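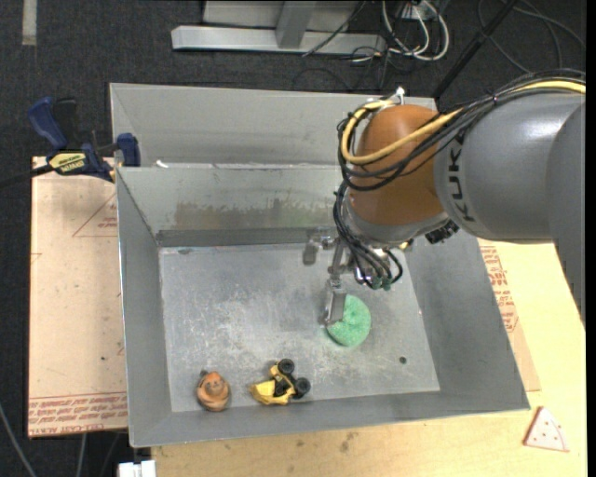

A reader on the Plilon side of the river wants to know whether we have given up on the library's late-fee question, and if so, whether she may keep the cookbook. We have not, and she may not, although she is welcome to it until the end of March, when the amnesty closes.

For anyone who skipped the last newsletter (we have seen the recycling bin outside the post office, so we know it happens), the Erow Public Library has stopped charging fines on anything checked out before the new catalog went in. Bring it back, put it on the counter, walk away. No form, no speech. The desk staff have been asked to keep their eyebrows still.

The catalog says 3137 items were out past their due date when the amnesty began. A good many of those are paperbacks that fell apart years ago and are now holding up one end of somebody's air conditioner. Still, things have been coming in. The local history shelf has its county atlas back, minus the page with the county on it. We have been reunited with a guide to speed reading, last borrowed when the phone number on the date slip had no area code. Someone returned a book from the Lò branch, which closed, so technically it has come back to a place that doesn't exist. We shelved it under Travel.

Opinion on all this is divided. The loudest complaint is that people who paid their fines like decent citizens should get their money back. We looked into it. Fines went to the town's general fund, and the general fund went to the culvert on Mostis Road, so anyone who feels cheated is invited to drive over the culvert as often as they like.

The other complaint is that without fines people will keep books forever. Perhaps. The fine was 10 cents a day, and it plainly struck no terror into whoever had the canning manual. What seems to have kept people away was the thought of standing at the counter while a stranger added it all up. Several came in this month with a full bag and left with a new card, and one left with the same book she had just returned, because she hadn't finished it.

A few practical matters. The book drop by the side door takes books only — the waffle iron has been removed and is waiting at the desk. DVDs go inside, in their cases, with the right disc if you can manage it. The limit on new cards is 6 items for the first month, and yes, a boxed set counts as one.

The book drop is emptied at 4 p.m. Anything left after that sits overnight, where it is perfectly dry unless the wind is from the east.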